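Search this site Search Go

Leave the small libraries their opening hours

Odley is a town of 2,215 people and it has one public library, on the corner opposite the bus stop. Until last winter it opened four days a week. It now opens two, and the council has asked residents whether two could become one. I think the answer should be no, and I think the same argument applies in Wiltville and in every other small town where the question is being put.

The case for cutting is simple enough. Fewer books are borrowed than in the past. Staff cost money and so does heating. The council says that people can order books online and pick them up from a locker outside the supermarket, and the locker never closes. On paper this looks like a fair swap, and I don't doubt that the people who drew it up meant well.

My trouble with it is that it treats a library as a place where books are handed over. Some people do use it that way. I do, most weeks. I go in, collect what I have reserved and leave. If I were the only sort of user, the locker would do.

But the person ahead of me in the queue is often there for something else. She wants to print a form, or she needs help to find the right form in the first place. There are children doing homework because there are four of them at home and one table. There are people who have come in to read the paper and sit near others for an hour. None of that shows up in the figure for loans, and the figure for loans is the one the council quotes. 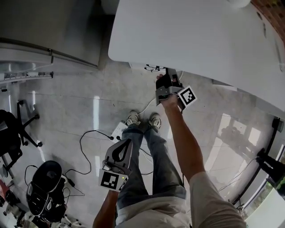 Would longer hours bring more people in?
Some would come back, though probably not all, and it would take time. People stop going to a place when they can't remember whether it is open, and it takes a while for them to learn the new hours and trust them.

I have seen this happen the other way round. When Odley dropped from four days to two, the days chosen were a Tuesday and a Thursday, both finishing before most people get home from work. Borrowing fell, as you would expect. The fall was then used in the November report as proof that demand was weak. I don't call that dishonest, but it is poor reasoning. If a baker opened only when his customers were at work, we would not say that the town had gone off bread.

Charalambos Galanis, who chairs the readers' group in Wiltville, made a similar point in a letter to the council. He asked that any trial of shorter hours should be matched by a trial of better ones, with an evening and a Saturday morning. He has had a polite reply and no trial. I would like to see his idea taken up in both towns, for long enough that the result means something.

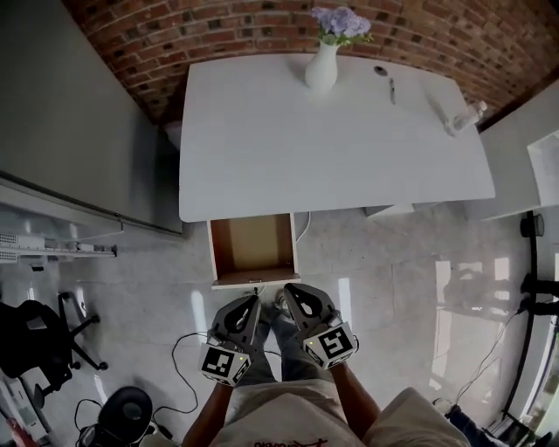

Money is the harder part, and those of us who want the hours kept should be willing to talk about it. A library that opens in the evening has to be staffed in the evening. I would rather see the book budget held still for a year or two than lose another day. New novels are pleasant to have, but the shelves at Odley are full of good books that many people in the town haven't read, me included. I would also share the building. The advice service on Alexiou Street pays rent for a room it uses part of the week, and it could just as well sit in the library and pay the rent there.

Anastasia Vlachopoulos disagreed with me on this when we spoke at the last public meeting. She worries that once a library is shared, the other users spread out and the books end up in a corridor. It is a reasonable fear. I have visited one shared building where the children's section had been reduced to a trolley. The answer is to write down how much space the library keeps, and for how long, before anyone moves in.

What I would not do is replace staff with a door code. Several councils like this idea – you swipe a card, the lights come on and you serve yourself. It may suit people who already know what they want. It does little for the woman with the form, and it keeps out the younger children altogether if they have no adult with them.

The Mirkinum catalogue, which both towns share, works well and I have no complaint about it. Keep the locker too, for those who work shifts. They are useful additions to a library that is open.

The council will accept comments until the end of the month. Letters can be left at the desk in the library, on a Tuesday or a Thursday.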